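Driltatance tabletop collection kit, version 2: six months of use

I bought the Driltatance package in December to gather training examples for a placing task. It is a piece of software that builds simulated tabletops, lets you drive an arm around in them, and saves every attempt as an episode you can feed to a learner. I had been using Mirna before that, and some of this review is a comparison between the two.

Setup took me most of an afternoon. The installer is fine, but the license check wants an internet connection the first time on each machine, and our lab computers are kept off the network. Support sent an offline key the next morning. After that it ran without trouble on both of our workstations.

Driving the arm works with a keyboard, a game controller or a 3D mouse. The keyboard is too slow for anything but testing. With the controller a new person needs an hour or so before their attempts are worth keeping. Geetha Lobo did most of our recording and preferred the 3D mouse, mainly for turning the wrist. There is a setting for input smoothing that is much too high out of the box. Turn it down before you record anything, or your examples will all have a lag at the start of each move.

We have 3,972 saved episodes now. I threw out the first 12 because of the smoothing problem. The episode browser handled the lot well up to around 3,000, and past that the thumbnail view got slow enough that I switched to the list view and stayed there. Filtering by operator, task and outcome is quick in either view. Trimming the dead time at the front of an episode takes two clicks, where Mirna made me export and re-import the file.

The scene randomizer is the main reason to pay for this. You choose which things may change between episodes – surface patterns, wall and floor colors, light direction, where the objects start – and it draws a new combination each time. Some of the combinations are ugly. Swirling dark wood comes up a lot, and small brown objects can be hard to pick out against it. I left those in the set, as I want the policy to cope with a busy surface.

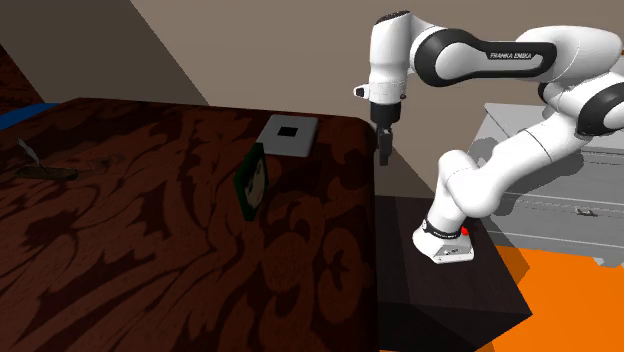 You can lock any one setting and let the rest vary, and I ended up locking the camera for the first half of our data and freeing it for the second. The random seed is stored with each episode, so a bad layout can be brought back and looked at later. Mirna did not store it, and I lost a few days to that once.

Weak points. Contact between the gripper fingers and thin objects is poor, and flat pieces sometimes slide when they should stay put. Success labels are set by a distance threshold that applies to the whole task, with no way to change it for one object. I relabeled a good number by hand. The manual covers the export format in a single page and leaves out the units for gripper width (they are meters).

The price went up by 20 percent with the last release, and the floating license costs extra. For one person recording now and then, Mirna is enough. For a group that needs a lot of varied examples I would buy Driltatance again, and I have already renewed ours.

Reviewed June 19, 2025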